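Toy and household swap returns to Somham hall

11 Apr 2022

The Somham toy and household swap is back in the Perkance Road hall this Saturday, its first outing since September. Doors open at 10 a.m. and close at 2 p.m.

Residents can drop off small items at the hall every evening this week between 5 and 7 p.m. Toys, kitchen tools, clean cloths and school supplies are all welcome. Large furniture, car seats and anything with a power cord will be turned away. 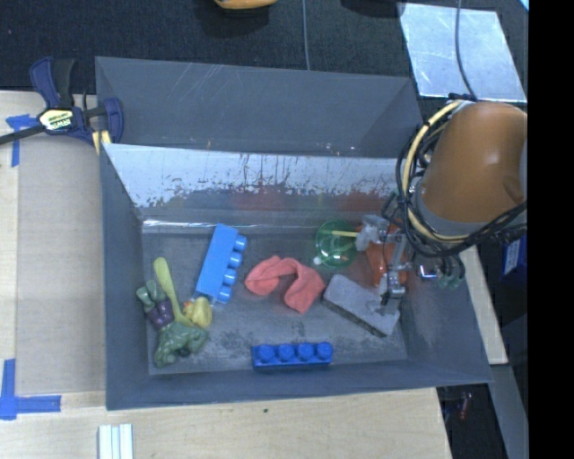
A rubber duck, building blocks and a green and purple toy figure share a gray bin with a red cloth and other household odds and ends.

Donations go into mixed bins first and are sorted by type on Friday night. Building blocks will be sold by the bag this year, and single figures will have a table of their own near the stage. Household items will be in the side room.

Entry is free. Visitors who bring a bag of items get 4 tokens, each good for one small toy or household item. Extra tokens can be bought at the door.

The last swap took in 2,933 items. Whatever was left at closing went to the Hao Street thrift store, and the same will happen this time.

Parking is limited on Perkance Road. The Grorkus lot behind the library will be open all day.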